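June, 7.40 in the morning, kettle on

Spent yesterday writing the rules. I should say rewriting, as there was already a set, taped up by the sink at Skikeck since before I joined. It had eleven points, two of them numbered six, and the last was "use common sense", which is the sort of thing people write when they have run out of the other ten.

The new set is meant to cover the folding bench and is to be one page. Voyle want it by the end of the month, before they will take any more of our recordings, and they want it in a form that somebody who has never met us could follow. I wrote four pages before lunch. After lunch I cut it to three and put the type down a size, and felt I had made progress.

Rule one was easy. Hands out of the box while the motors have power. Everyone agrees with rule one and everyone breaks it, me included, to tweak a hem. A crooked hem has a pull on a grown adult that I can't explain. So rule one now has a second line: if you must touch the cloth, power off, touch it, power on, and the attempt starts again from nothing. The second line is what will stop us. Losing an attempt hurts far more than being told off.

Rule two is about what counts as folded, and took most of the afternoon. The old sheet said "neatly". My idea of neatly comes from my mother and would fail every shirt in the building, and probably the building. We now have a limit of 20 millimetres for any edge that should meet another edge, measured at the worst place, with the steel ruler and never by eye. I tried it on my own drawer at home last night. I am not fit for use.

Did a run to the draft page mid-afternoon, on the dark green t-shirt, reading each line aloud like a man assembling a wardrobe.

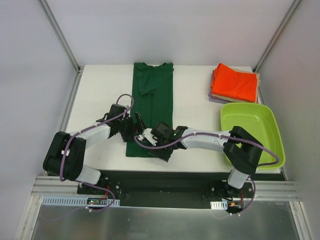
Green shirt in its long thin stage, right gripper pressing on the middle. Rule four in force.

Rule four says a fold is finished when the gripper has let go and moved clear, and you don't score it a moment sooner. Anything looks tidy with a gripper leaning on it. I would look tidy. The Trudell guidance (borrowed, 36 pages, a coffee ring on the cover that isn't mine) says much the same but takes a page and a half and a diagram with arrows to get there. I stole the sense and left the arrows.

Then there is the matter of failures. The old habit was to bin the bad attempts and send the good ones, so that on paper we have the most gifted pair of arms in the country. Of the last 115 attempts, 80 were kept. The other 35 went nowhere and left no note, and I can't now say whether they were dropped sleeves or somebody wanting their tea. New rule: keep everything, and write one plain reason against each bad one. "Went wrong" is banned. So is "weird", which I expect to miss.

Still stuck on rule seven, cables. I want them checked at the start of every session, all the way along both arms, at full stretch as well as at rest. Lidach's version of this rule just says "inspect cabling regularly", and regularly is neatly's cousin. I've put "before the first attempt and after any knock". Now I need to say what a knock is. I had three goes at it and one of them included the word "bonk".

Current state: one page and four lines. The four lines are on the back, so strictly it is one page. If Voyle object I shall take out the margin.

Must buy a new steel ruler. The lab one starts at three millimetres, the end having been snapped off, and I only noticed after I'd measured all afternoon with it.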